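Keeping a Classical Guitar Alive in a Heated House
186 shares | 39 comments

The radiators in Doststead come on in September whether you want them or not, and by the first frost every guitar in the building sounds like a cigar box. A few things I do, most of them learned the expensive way.

Aim for 50 percent humidity in the case. The dial that came in mine has read exactly that since the day I bought it, including the time I left it in the oven drawer, so buy a separate gauge.

A travel soap box with holes drilled in the lid and a damp sponge inside makes a perfectly good humidifier. Wring the sponge until you're sure it's dry, then wring it again. The Galirano shop will sell you the same thing in walnut.

Squeaky tuners want one drop of light oil on the gears, put there with a toothpick. One. I used to be generous, and the headstock smelled like a bicycle until spring.

Change nylon strings one at a time, and tie the trebles with an extra loop at the bridge. A slipping high E leaves a dent in the top that you will look at every day for the rest of your life.

Wipe the strings down after playing. My Toten basses last twice as long this way, and I have very ordinary hands.

For a buzzing nut slot, a scrap of paper under the string will get you through the evening - the Woo method book calls this a temporary repair, and mine is entering its third year.

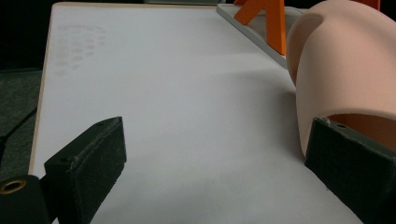 Can I use furniture polish on the top?

Leave it in the cupboard. A soft cloth, barely damp, takes off fingerprints, and a dry one finishes the job. Silicone from the polish gets into the wood, and your repair person will charge you extra for the sighing.

201 shares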